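Okay, table people, I need to talk about clearing a table, because I have been thinking about it for 2 weeks and my group chat has muted me.

It started when I bought the big Stureck dining table off a listing in Thibodeaux. Solid, heavy, took four of us to get it up the steps. I love it so much!! And within a day it had mail on it, a drill, and a bag of onions.

A big flat surface is just a magnet. You put one thing down "for a second" and the thing invites its friends.

So my new rule is bottles first. Anything with liquid in it leaves before I touch a cloth — sauce, oil, vinegar, the fancy syrup I never open. Upright, caps checked, straight back to the shelf.
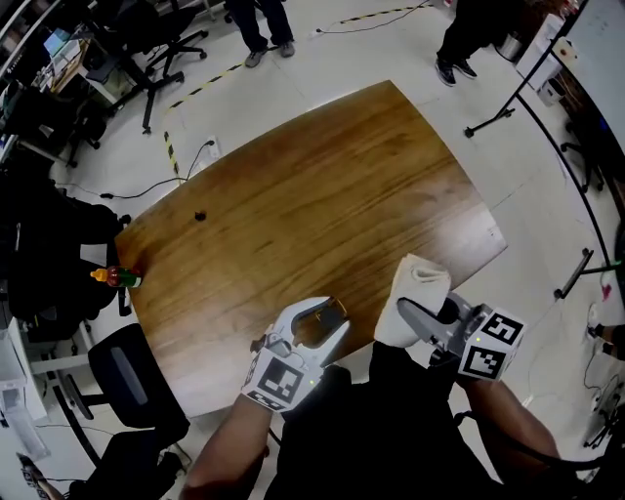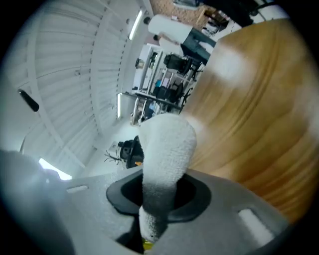 I used to do it the other way around, wiping in little islands around everything, and then wonder why there were sticky rings all over my nice Stureck. My worst habit was leaving bottles lying down. A red sauce bottle on its side near the edge of the table, like the one in the first photo, is exactly how I lost a rug back in May (chili sauce, cream wool, we don't speak of it). So now those go before anything else gets moved.

Second thing: follow the grain. If your table has nice strong lines in it, wipe along them, end to end. I was doing circles for years and all I got was smears every time the light hit it.

Cloth question, since three of you already asked in my DMs: plain white cotton, folded in four. You can see the dirt on it and flip to a clean side. I got a pack of 11 from Turkura and I'm down to the last few clean ones by laundry day.

Whole table takes me around 14 minutes now, and that includes walking the onions back to the pantry.

Next up is the sideboard. It has a drawer I haven't opened since we moved in, so if anyone has a system for mystery keys — please, I'm listening.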